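3.2 Recruitment and follow-up of families

Families of children with a confirmed milk protein allergy were invited through the allergy clinics of Povthorpe and Solheim. The parents received a short letter, and a nurse called them in the next two weeks to answer questions. Each family filled in the Zondilon symptom diary at home during four months, starting in March. In the diary they wrote the foods given, the time of any reaction, and how long the child needed to recover. Nearly five percent of the diary pages could not be read and were left out of the analysis.

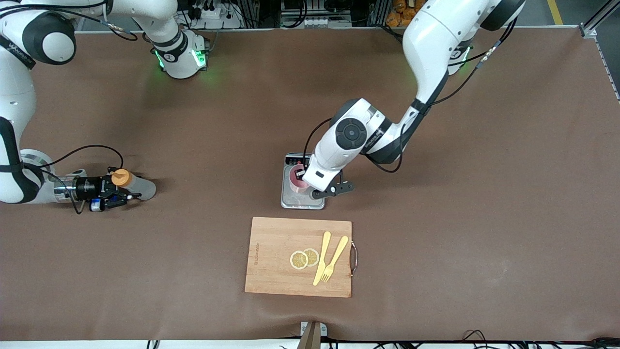

Figure 3. Two robot arms over a brown work surface, one with a black parallel gripper.

The diaries were entered in the registry by two readers who worked separately. When they did not agree on the severity of a reaction, the page was given to a third reader (Noeline Tomoana), and her score was used. Severity was scored from 0 to 3, following the Fulow scale. We did not ask the parents to give this score themselves, as in our pilot study many of them found the middle grades difficult to separate. Reactions after accidental exposure were kept in the data set but are reported apart in Section 4.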